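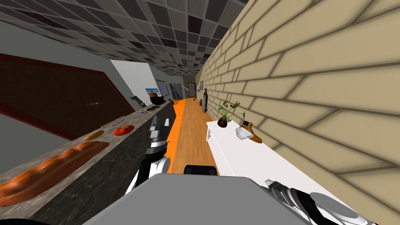

Simulated kitchen used in the current stage, seen from above the robot's body with both arms in view.

Hiretti Project: Progress report to the Lestanance fund
Prepared by Gaëtan Guillot, operations manager, Landeg Meals, Grellivden site

Where the work stands

The grant covers the planning, simulation and first on-site stages of bringing a two-armed robot into the preparation kitchen at Grellivden. The site sends out about 300 meals a day to people living at home. Planning is finished. Simulation is under way and is the main subject of this report. No robot has been used in the real kitchen, and none will be until the staff group and the safety officer have both signed off.

The jobs we are looking at are the ones staff put at the top of their own list: clearing counters between batches, putting small items back where they belong, and fetching things from the far end of the room. Cooking, portioning and anything to do with special diets stay with the cooks. This was agreed at the start and has not changed.

Simulation work

The simulated kitchen does not copy our own room. We asked for a domestic-style layout first, with a long counter, low cabinets and a narrow floor between them, as it is harder for the arms to work in. Food, dishes and things that have no business in a kitchen are placed on the surfaces so that the software has to tell them apart. A boot on a cabinet top is a fair test of whether the system knows what to leave for a person to deal with.

Practice runs are set up in blocks of 40, with the items moved between blocks. Kitchen staff choose some of the layouts. They have been better at this than the project team. The early layouts were too tidy, and the cooks said so. They asked for things to be set down partly on top of other things and for small items to be left beside larger ones, the way a counter looks halfway through a shift.

Results are uneven. Loaves and larger vegetables are picked up reliably when they lie clear of other objects. Thin utensils are the weak point. The gripper often comes down a little to one side, and the software then backs off and tries again, which uses up more time than a person would put up with. Items close to a wall are also slow. The supplier has changed the approach angle for these and we are waiting for the next round of runs before drawing any conclusion.
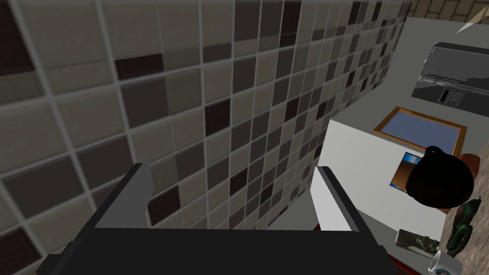

We have also asked for a clear rule on stacked objects. At present the software will sometimes treat a tray and the thing under it as a single item. In a real kitchen that could mean lifting a tray with a full container beneath it. Until it is fixed, the planned site trial will keep stacked items out of the robot's work area.

What is changing for staff

Most of the change so far has been in how people spend their time during the trial stage, and some of it was more work than we had planned for. Two cooks, one from the early shift and one from the late shift, have been released from the line for part of each week to review runs and write up what they see. Their places are covered by relief staff paid from the grant. The relief hours were underestimated in the original budget. We have moved money from the travel line to cover the difference and do not need to ask for more.

The review work has turned out to be a real job with its own skills. The cooks watch a run, stop it where something goes wrong and record the reason in ordinary kitchen terms. The supplier's engineers now use those notes when they decide what to work on next. Both cooks have asked that the role be written into a position description if the project goes ahead, with a matching pay step. Management supports this in principle. The wording is with the union representative.

Concerns raised at the staff meetings have been mostly about hours. Clearing and fetching make up a good part of the kitchen hands' day, and several people asked directly whether those hours would be cut. Our written answer is that no position at Grellivden will be reduced during the life of the grant, and that any later change would go through the normal consultation process. Some staff accepted this and some remain doubtful. I think the doubt is reasonable, given that the promise has an end date, and I have asked the board to say what it intends after that point.

The other frequent concern is floor space. The aisle in our kitchen is used by people carrying hot pans, and a machine standing in it would be in the way even when it was working properly. The draft site plan keeps the robot at the dispatch end, outside cooking hours. Kitchen hands walked the plan with tape on the floor and moved the boundary back from the sink, and the drawing has been corrected.

Training

An introductory session has been run for 20 staff, held on paid time and split between the shifts. It covered what the robot is meant to do, how to stop it and who to tell when something looks wrong. Feedback was that the stopping procedure was clear and the section on software was too long. The software section has been shortened. Staff who could not attend will be offered a repeat session before anything arrives on site.

Delays

The site trial was due to begin in November. It will be later than that. The thin-utensil problem accounts for part of the delay, and the electrical work at the dispatch end accounts for the rest. The electrician's quote has been accepted but the labour is not yet booked. A revised start will be sent to the fund once the booking is confirmed.

Next steps

The supplier will rerun the utensil and near-wall layouts with the new approach angle, and the reviewing cooks will check the results before they are accepted. A second simulated room, built to the measurements of our own kitchen, will follow. We will send the fund the cooks' review notes with the next report, with names removed at their request.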